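Hand-held gripper: stick with block fingers or change to something softer?

Posted in Grippers and end tools

Raelene Kereama
12 May 2020

Hi all! I've been having a brilliant time with a hand-held gripper at our makerspace and I'd love some advice before I spend any money. I'm comparing two sets of fingers on the same body: the Vakley blocks it came with, which have flat pads on the inner faces, and a pair of curved Sturum ones I borrowed in July last year and have only now got round to fitting. The camera sits on the tool and looks out between the fingers, so whatever I fit has to leave it a decent view.

My test is very homemade. I pick up 16 household bits (pegs, a sponge, a bar of soap, a full 460 g tin of beans and so on), put each one down on a tea towel and note down any slips. The blocks are lovely on anything with straight sides. The curved ones win on the tin by miles, but they're hopeless with pegs!

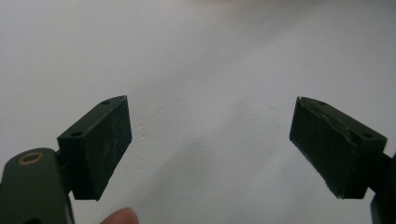 Pad wear is what I'd most like help with. I expected both sides to age at the same rate and they haven't. The left pad only has fine pale scratches, mostly in the middle and higher up, but the right one has started to peel along its upper edge and there's a strip curling away. Would you re-glue it, replace the one pad or do both together? And does it spoil my comparison if the blocks are tested like this and the Sturum fingers are nearly new?

Thanks in advance, I'm having far too much fun with this.

Sachiko Morikawa

What a good project! Replace both pads together, please. I tried doing just the one on mine and the new side gripped so much harder than the old one that things twisted as I lifted them. It drove me mad for a week.

I wouldn't bother gluing the strip back. Glue sets harder than the pad, so you get a stiff line right where small things like pegs are held. Take the old covering off, clean the face with a little alcohol, let it dry and press the new sheet on from the middle outwards. Then trim the top edge so it stops slightly short of the corner. Mine used to lift at that corner every time, and cutting it back a touch cured it. I buy Trimlow sheet and cut it with a craft knife.

As for the comparison, yes, I think it does matter. Run the blocks again with fresh pads and keep the old results as a separate column, as they'll tell you how much grip you lose with wear. I did that with mine: 81 clean lifts on new pads, then the same list again on tired ones, and the soft things hardly changed but anything smooth got much worse. Fascinating stuff if you like a spreadsheet.

Also, look at how you come in to pick things up. I'm right-handed and I was dragging one finger along the table without noticing. One pad going before the other could easily be that.

murakami_fan

just use the curved ones, mine have been great. never tried pegs though

Raelene Kereama

Sachiko, thank you, that's so helpful! I watched myself do a few lifts and I do come in low on the right, so that's one habit to work on. Sheet ordered, enough for 3 changes. I'll run the whole list again on new pads and put both columns up here when they're done.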